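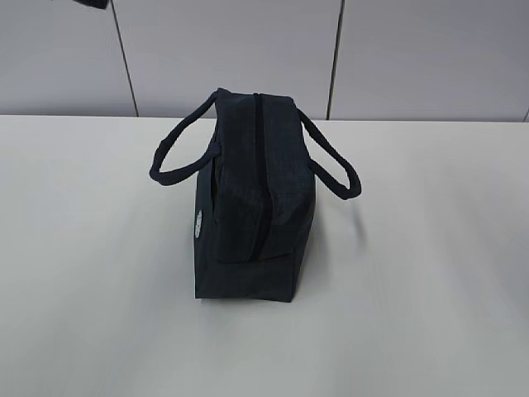
Can you join a student robotics club if you have never written a line of code?

You can, and at our college plenty of people do. There is wiring, drawing, measuring, soldering, sewing (more on that further down) and a lot of careful note-taking to be done, and the code gets picked up along the way if you want it.

I put that at the top because it's what everyone asked me at the open evening, and because I was that person last autumn. I went along for the biscuits and a warm room. By the end of the first session I'd made one joint of a robot arm wave back and forth at me and I was completely gone. I've hardly missed a meeting since!

So, an update, as promised to the handful of you who read this thing. The club is called Skimier. It was meant to be a short name for the first arm and then it stuck to all of us. We meet in the Willow Room, up the back stairs next to the print workshop, which smells of ink all year round and has the best radiators in the building. This term we're working towards the Domański, our regional student competition, and for the first time the club has entered the household round.

The household round is brilliant. The other rounds are what you'd imagine: stack these blocks, follow this line, put the peg in the hole. In the household round you get ordinary things out of an ordinary home and your arm has to do something useful with them. The rules list the jobs in plain words. Hang a mug. Fold a flannel. Open a drawer and shut it again without slamming it. And the one our group put its hand up for, which is the soft bag. Find it on the table, take hold of a handle, lift it, carry it to the far mat and set it down standing up. You have 90 seconds. If you want the extra marks, you open the zip as well.

I said "how hard can a bag be" out loud in front of witnesses, and I have been reminded of it ever since.

A block is the same block every time you meet it. A bag has moods. Put it down, pick it up, put it down again and the handles have gone somewhere else. Sometimes they stick up a bit, sometimes they flop out wide on both sides like a pair of ears, and sometimes one falls across the lid and lies exactly where you were hoping to find the zip. The top puffs up or sags depending on what's inside. Then there's the colour. The bag is such a dark navy that you'd call it black in poor light, and the zip is the same navy as everything else, so what the camera gets is a shadow in a groove, running along the top and down the end. I could look at it all day (I have looked at it all day) and it still takes me a second to pick out the line.

The handles are our favourite. Against a white table they stand out beautifully, two fat dark loops with pale tabletop all round them, and our first working program did nothing cleverer than look for a dark curvy bit sticking out from a dark boxy bit. It's a silly little program and I love it. It sorts the picture into dark and light, finds the biggest dark lump, then goes round the outside feeling for places where the shape gets thin. Those are the straps. Then it picks a spot partway round the loop and says to the arm, try there.

The trouble came from the shadow. There's a soft grey patch next to the bag when the light comes from one side, and on a bright day the program decided that the shadow was part of the bag and went for a handle made of nothing at all. The gripper closed on thin air with enormous confidence. We tried moving the cut-off between dark and light, which worked until the sun went in, and then we tried taking the cut-off from the table itself each time, before each go, and that has been much better. If you're doing anything similar, I'd start there and save yourself two weeks.

The white oval on the side of the bag has turned out to be useful too, which pleased me no end. It's small, and it's the only light thing on the whole bag, so if the camera can see it we know which way round the bag is facing. When it's turned away from us we know that as well, more or less, by it not being there. I wrote that part of the code myself! It's eleven lines long and four of them are comments.

Now, Urkemero. Some of you have asked what the arm is and whether we bought it. Urkemero is the third arm the club has built, and the first one I've had a hand in. The name came out of a hat (everyone put in a few letters and we agreed to live with whatever came out). It has a shoulder, an elbow, a wrist that turns, and two padded fingers. The pads are where the sewing comes in. Bare plastic fingers slid straight off the strap, so we tried rubber, which gripped well but dragged the whole bag over sideways when it let go, and then someone brought in offcuts from a wetsuit and we stitched little sleeves out of those. They're ugly as anything and they work a treat. I did the left one. You can tell, the stitches look like a toddler's drawing of rain.

We had 40 pounds to spend on the gripper this term and the wetsuit sleeves cost us a reel of thread, so the rest went on a better motor for the wrist. The old one used to sigh halfway through a lift and let the bag swing. The new one holds. The first time it held I made a noise that brought someone in from the print workshop to check we were all right.

Lifting by one handle is still our weak point. If you take one strap and go straight up, the bag tips, as anyone who has carried their lunch on a bus could have told us, and a tipped bag is no good to us at the other end, where it has to be set down upright. Two things have helped. One is going up slowly, far slower than feels right, so the bag finds its own balance before it leaves the table. The other is to bring it down a little past upright and let the bottom edge touch first, then ease it flat. The base is squarer and stiffer than the top, so once that's down properly the rest follows. We stole that move from watching each other put our own bags down in the corner by the door. I recommend this as a way to spend a meeting. Everybody has a technique and everybody thinks theirs is normal.

Picking up both handles at once would be the proper answer, and there's a lively split in the group over it. One half wants a hook in place of the fingers, to sweep in from the side, gather one strap and carry it across to the other. The other half (my half) thinks a hook will be hopeless on the zip and we'd have to choose. We've agreed to build the hook out of card and tape and try it by hand before anyone cuts anything out of metal, and I'm quite looking forward to being proved wrong, because the sweeping move looks wonderful when a person does it.

As for the zip, well. The zip is a job for the summer, I think. We can find the groove on a good day. Following it along the top is fine, but then it turns down the end of the bag and the wrist has to turn with it, and at present Urkemero runs out of elbow at precisely that moment. There's a drawing on the whiteboard of a longer forearm with a large question mark next to it. I like that question mark. It's been there for weeks and people keep adding to it.

We did have a practice round against the clock, marked by the group who are doing the mug, using the real score sheet. We came out with 68, and I was so happy that I photographed the score sheet and sent it to my mum, who asked what it was out of. (A lot more than 68. Never mind!) We lost marks for setting down crooked and gained a few I wasn't expecting for neatness on the approach, which the mug group read out in a rather grudging voice.

The regional day is in July, in the sports hall, with a different table, different lights and no chance to move either of them. So the plan until then is to practise in every kind of light we can find. Blinds up, blinds down, lamp on the left, lamp on the right, handles flopped out wide, handles tucked in, bag stuffed with a jumper, bag with nothing in it. We write each go down in the notebook with a line on what happened, and I've grown very fond of that notebook. Somebody wrote "went for the wall" last week and underlined it twice. It had, too: there are thin dark gaps between the wall panels behind the table, and from the right angle one of those looks a lot like a strap to a program that only knows about dark and thin. We now tell it to ignore everything beyond the far edge of the table, and so far it has left the wall in peace.

If any of this sounds like your sort of evening, come up the back stairs and find us. Wear something you don't mind getting solder on. New people usually start by having a go at driving Urkemero by hand with the game controller, trying to pick up the bag with no program at all, and I warn you that it's much harder than it looks and that you'll want another turn straight away. We hold three places back for people who join after the start of term, and when I left tonight there was still one going.

I'll write again once the card hook has had its outing. I've been put in charge of the tape.

Posted April 11, 2022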